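4.2 Where things are set down

We turn now to the part of the study that gave us the most pleasure and, it must be said, the most trouble with our coding sheets. In the first round of visits we asked people where they kept their keys, their mail, their reading glasses and the other small belongings that travel in and out of a home every day. The answers were quick and confident. A hook by the door, a drawer in the hall, a bowl that had belonged to somebody's aunt. When we came back in October and asked the same people to walk us through the last evening, hour by hour, a rather different picture came out, and it is that second set of answers we rely on in this section.

Our material comes from 52 households in the Sultunska apartments and in the older streets of Foltia, which between them gave us 548 usable diary entries. Each entry records one object, the place it was set down, the time of day, and whatever the person cared to add in the margin. The margins were generous. One retired bus driver used his to explain at some length why scissors ought never to live in a kitchen, and we have kept his remarks in full in the appendix, where we hope readers will enjoy them as much as we did.

The first thing to say is that the stated place and the diary place often disagreed, and that people were not at all embarrassed when we pointed it out. Makris, in his earlier work on hallways, called the stated place the "home address" of an object and the diary place its "lodgings," and we have borrowed his terms here with thanks. A home address tends to be a piece of furniture bought or chosen for the purpose. Lodgings are nearly always a flat surface at waist height or an open container standing on one (Figure 3). 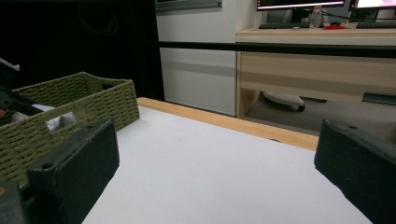
Figure 3. An open woven basket on a tabletop, with mixed contents.

Does an open container make a household tidier? It makes the surface around it tidier, but in our diaries it also lengthened the time that small objects stayed away from their home address.

We were a little surprised by the strength of this second effect. Our own guess, going in, had been that a basket or tray would act as a halfway stop, a place where things gathered through the day and from which they were carried off in the evening. Some families did use one in just that way, and spoke of the evening round with real fondness. More often, though, the container slowly became the home address itself. A woman in Foltia told us that she had bought a basket for napkins, that it had held napkins for a week, and that she could no longer say what it was for, only that she would be lost without it. Her teenage son, listening from the next room, called out that it was for batteries.

Lids deserve a short word of their own. Where a container had a lid, diary keepers rarely set anything down in it on the way past, and several mentioned that having to lift something with one hand while holding the shopping in the other was enough to send the object to the nearest counter instead. We saw the same thing with drawers that stuck and with cupboards placed above shoulder height. The extra effort is tiny, and yet it seems to matter a good deal at the end of a working day. Readers who know the Teltarell survey of entryways will recognize this from the chapter on coat closets - we had it very much in mind when we wrote our questions.

Time of day mattered too. Entries made before nine in the morning were mostly removals, with objects leaving their lodgings in somebody's pocket or bag. Between five and seven in the evening the traffic ran the other way, and this is when the margins fill up with complaints about other members of the household. Dionysis Deligiannis, who read an early draft of this section, suggested that we treat those complaints as data in their own right, and we have begun to do so. They show, for one thing, that people who share a container seldom agree on what belongs in it, even when they have shared it happily for years.

We should be careful about how far all of this reaches. Our households volunteered, most of them had lived at the same address for a long while, and keeping a diary may well have made them more attentive than they would otherwise have been. Two families told us cheerfully that they had cleared out a drawer on our account. We return to the question of attention in Section 5, together with the interviews from Chrysikopoulos, where homes are smaller and the kitchen table has to serve for nearly everything.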